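Home | Projects | Reports | People | Contact

Teaching two arms to open a backpack: project report

Oct 23, 2022
By Elaheh Alipour and Gavin Ritchie

Our project asks how well a robot can learn to handle soft objects from demonstrations given by a person. We chose a backpack because the fabric bends and folds while it is being handled, and a zipper needs a fairly exact grip.

Demonstrations were given by remote control. The operator moved the arms and closed the grippers, and our recording program, Shokri, saved the arm positions along with video from the wrist cameras. We planned 500 demonstrations and split them between 2 operators. Each one was limited to 20 seconds, and anything longer was thrown out.

Bijan Kermani wrote the first version of Shokri in February. It dropped video when the arms moved fast, so we rewrote the part that saves files and started the count again.

The hardest step was getting hold of the zipper pull. Straps got in the way, and a gripper coming in too low pushed the bag across the table. We asked operators to stop above the bag, line up, and then go down. This made the demonstrations slower but much more alike, and the trained model copied the pause.

Blurred video is still a problem. Fast wrist turns leave very little detail in the picture, and we have not decided whether to remove those parts or slow the operators down. Gøran Solheim will test both on the next set.

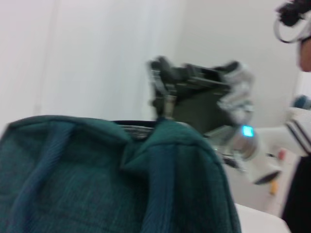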